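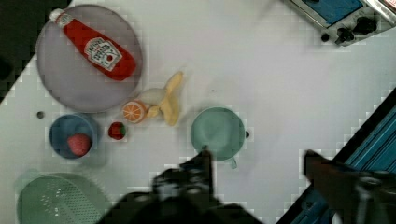
玩具厨房的家当终于要好好理一遍了,说了一整个冬天,拖到现在才动手,我自己都有点不好意思。先把吃的和盛吃的摊到白桌子上,慢慢看,慢慢想怎么分。番茄酱瓶子我顺手就归到“调料”那一堆去了,可它现在横躺在那个淡淡灰紫色的大圆盘子上,看着倒像是今天的主菜,哈哈。草莓待在小蓝碗里,我觉得挺好,就让它住那儿吧。

接着说。我们家以前的收法特别简单粗暴,一个大箱子,全倒进去,盖上盖子,完事。结果每次孩子想“做早饭”,都得把整箱翻个底朝天,找齐了锅碗,人也饿了,跑去吃真的早饭了(也不是坏事)。所以这次我想换个法子,按“一顿饭”来收,早饭一盒,水果一盒,调料单独一小盒。

盒子是在Benum买的,12块钱一个,带盖,能叠。本来看中的是Cever那款分格的,好看是真好看,但是格子太小,盘子根本放不进去,在店里比划了半天还是放回去了。有朋友之前在评论里推荐过别的牌子,我都记着呢,谢谢你们,下次换大柜子的时候一定去看!

再说说墙。我一直想在桌子旁边钉一排小挂钩,把围裙、小锅铲什么的挂起来,孩子伸手就能拿到。高度定在100厘米,量了好几回,又怕他明年蹿个子,又怕现在够不着,纠结得晚饭都差点糊了。
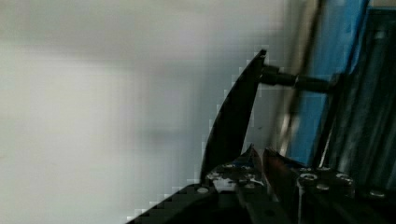
白墙一面,光光的,挂钩的事还在想。

有人问为什么不用粘的那种。用过的呀!去年11月粘过一排,头几天挺结实,后来半夜啪嗒掉一个,啪嗒又掉一个,吓得我以为家里进了什么小动物。那之后我就下决心要钉了,只是电钻还没借到,先把桌上的事情做完再说。

水果这一盒最让我犹豫的是剥了皮的那根香蕉。皮一片一片张开着,特别占地方,盖子怎么都压不平。可是它又是孩子最喜欢的,每次“开店”都要先卖它,卖得比什么都贵。橙子片就省心多了,扁扁的,塞哪儿都行,我打算跟草莓搭个伴。

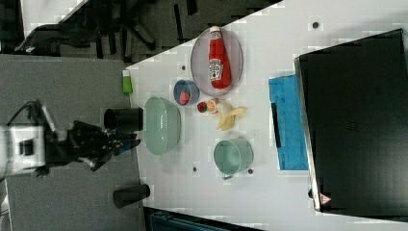 调料盒我也想好了,瓶子都横着放,不指望它们站得住,孩子关盖子的力气你们是知道的。碗和杯子呢,大的套小的,摞好了靠边放,不另外占盒子了。盘子太大,干脆竖着插在盒子和墙中间的缝里,拿的时候一抽就出来,我试了两次,还蛮顺手。

对了,标签要不要写字,我问了一圈,意见完全不统一。孩子还不认字,我想来想去还是画画吧,水果盒画个草莓,调料盒画个番茄,早饭盒画个煎蛋。画得不好大家别笑我,我的煎蛋画出来总像一朵云。

今天先理到这里,该去接人放学了。你们家的玩具厨房都怎么收?尤其是那种又大又圆、放哪儿都不合适的盘子,有好办法一定告诉我,我晚上回来一条一条看。挂钩钉好了再来更新~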